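Traner Table Assistant
Set-up Guide for Workplace Kitchens and Canteens
Section 3: Preparing the staff and the first work shift

3.1 Before you begin

This section is for the person who is responsible for the dish return area. It explains how the daily work is divided after the arm is installed, and how to teach the arm the cups of your canteen. The mechanical installation must be finished and signed (see Section 2).

Please read the whole section one time before you start step 1. Plan one quiet shift for the set-up. At the Clukport canteen, where this guide was first used, the staff did it in the afternoon, when the serving line was closed.

You will need:
- the tablet with the Wolus planning program
- the key for the mode switch
- one clean cup of every type which is used in your canteen
- the shift list for the next two weeks

3.2 What changes for the staff

Before the installation, one or two persons stand at the return table during the full lunch time. They pick up the cups, turn them and put them into the rack. After the installation, the arm does the picking and the turning. The following work stays with people:

- emptying leftover drinks before the cup comes to the table
- taking out broken or chipped cups
- changing full racks
- cleaning the fingertips at the end of the shift

Discuss this list with the team before the first day. Staff who worked at the return table for a long time know very well which cups fall over and which ones stick together when stacked. Write down what they say and keep the notes with the guide. You will use them in step 6.

Note: Do not remove the return table from the shift list during the first two weeks. One trained person must stay near the table, also if the arm is working without stops.

3.3 Trying the pick in simulation

Every new cup type is first tried in the Wolus simulation. The real arm does not move during this part, and the kitchen can continue to work.

1. Turn the mode switch to PLAN and take out the key.
2. On the tablet, open the table layout which was saved in Section 2.
3. Select one cup type from the list. Begin with the cup that is used most.
4. Choose the position "lying". Standing cups are easier and can be tried later.
5. Press Approach. The simulated arm moves near the cup and waits with open fingers.

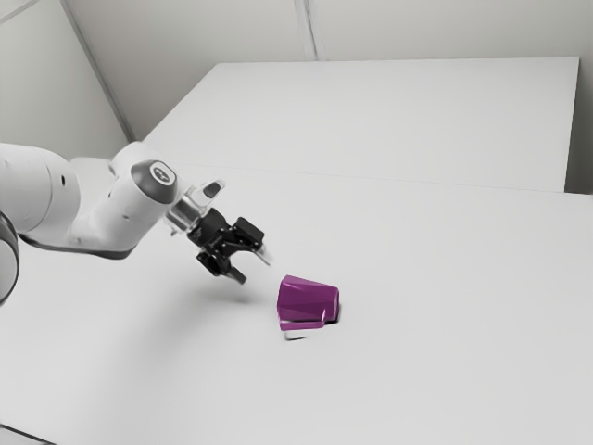 Page 13

6. Look at the fingers and at the cup from more than one side before you continue. The gripper must be above the table surface and must not touch the cup yet. Compare also the way the cup is lying with the notes of your team.
7. If the direction is correct, press Close. If it is not correct, press Back and turn the approach in small steps.
8. Repeat steps 5 to 7 with the cup turned to another direction. Save the result only when the pick is good in each direction you tried.

Note: The colors in the simulation are for showing the object clearly. They do not need to be the same as the colors of your real cups.

Caution: The simulation does not know if a cup is wet or greasy. A saved pick must always be tested on the real table at slow speed.

3.4 First test on the real table

9. Ask all persons to step behind the floor line.
10. Put in the key and turn the mode switch to SLOW.
11. Place one cup on the table and leave the work area.
12. Press Start. Keep one hand at the stop button until the arm is back in its rest position.
13. Let each member of the shift do steps 11 and 12 by themselves, including the stop.

Caution: Never reach under the gripper to save a falling cup. Press stop first, and wait until the lamp is white.

3.5 The daily counter

The tablet counts the finished picks. After 2,000 picks it shows a reminder to inspect the fingertip pads. The reminder can be moved to the end of the shift, but not to the next day. At Clukport the counter was standing at 3,094 when the pads were changed for the first time, and by then two cup types were slipping.

The counter is for maintenance only. It must not be used for comparing the shifts or for judging the staff. If your company wants to use it in another way, this has to be agreed with the employees in writing before the data is collected.

3.6 If the staff wants to stop the arm

Every person in the dish return area is allowed to stop the arm at any time, and does not need to ask the supervisor. Write the time and the cup type in the log. For a restart, follow Section 4.

For questions about the rack changer, please contact Okeke service. The telephone number is on the inside of the cabinet door.

Revision of 18 April 2020. Replaces the March edition.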